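Home Issues Articles For authors Search

4.2 Re-entry after a long gap

We compared chart runs for 1,118 albums listed in the Rostham and Fluncombe weekly tables. An album was treated as re-entering if it had been absent for at least nine weeks and then returned to either table. Reissues with a new catalogue number were left out, apart from two titles on the Prydderch label whose number changed only in its prefix.

Peak position on return was lower than the first peak in both tables. The gap was wider at Fluncombe, where streams are given less weight than sales. Titles that came back in September held their place for a median of eight weeks, which matches the pattern reported for tour-led returns in Section 3. We did not correct for price cuts.

Figure 2. Rendered room with a teal tiled ceiling, a white door and two robot arms.

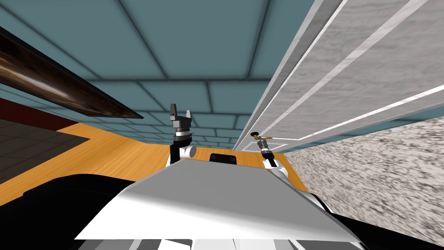

The same rule was then applied to singles, with the minimum gap left unchanged. Singles taken from an album already in the table were counted under the parent title.

Contact the editorial office | Copyright the authors | Back to top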